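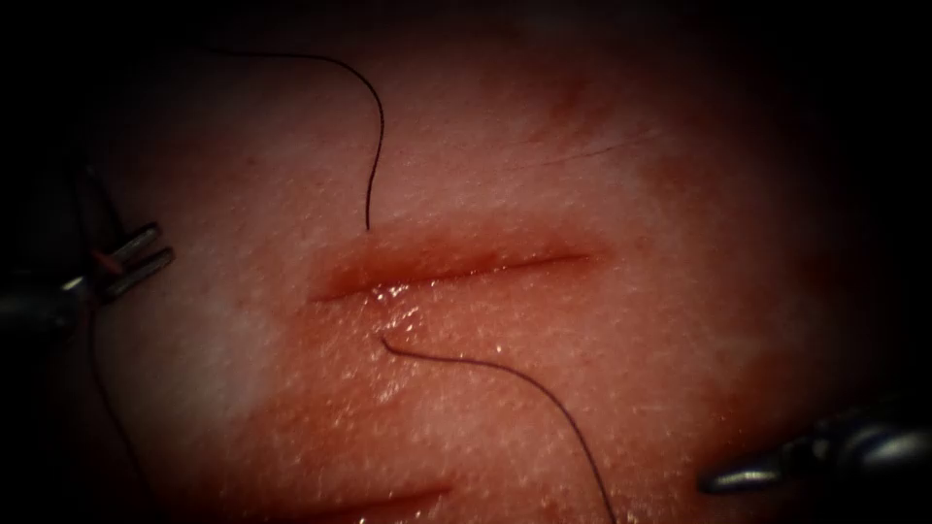 One bite across, not tied yet. Practice pad, fixed camera view.

stitchbench
So I'm rewriting our house rules for robot suturing practice and I'd love some eyes on them before September 21, 2022, when they go up on the wall. What I've got so far: both tips stay in view any time thread is through the pad, no pulling on a strand you can't follow, and a fresh cut for every logged run. Pads get retired after 9 cuts. Too strict? Too loose?

grirkdale_fan
The pad rule seems wasteful to me. We run ours way past that at Grirkdale and the stitches look fine. Who's paying for all those pads??

stitchbench
We are, sadly. But once there's a second cut running close to the first, the skin between them starts to give, and then you're grading the pad and not the stitch. I'd move on the number if somebody has a better one!

m_amadi
I'd drop the number and write a spacing rule. Also, your "tips in view" line needs work — in view of which camera? From the main one you can see both tips and still miss what the jaws are doing. We log the wrist cam too and reviewers have to check both before they sign off. 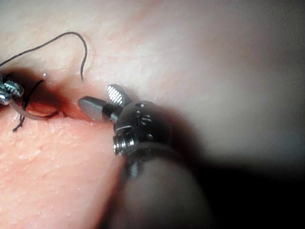 Wrist cam, same pad. Needle's over by the left jaw, right grasper open.

stitchbench
Okay, fair, I just pulled ours up and you can follow the thread right down to where it goes in. Adding "both views" to the sign-off sheet.

tri_kay
Going to disagree a little. Two views on every run doubles the review time, and Adaeze on our team already has 800 clips waiting. Both views for failed runs, main view for the rest?

m_amadi
Then how do you know which ones failed :)

tri_kay
Ha. Okay, both views on failures plus a random pull from the passes. That's as far as I'll go.

stitchbench
I can live with that. Spacing rule is going in too, draft goes up tonight.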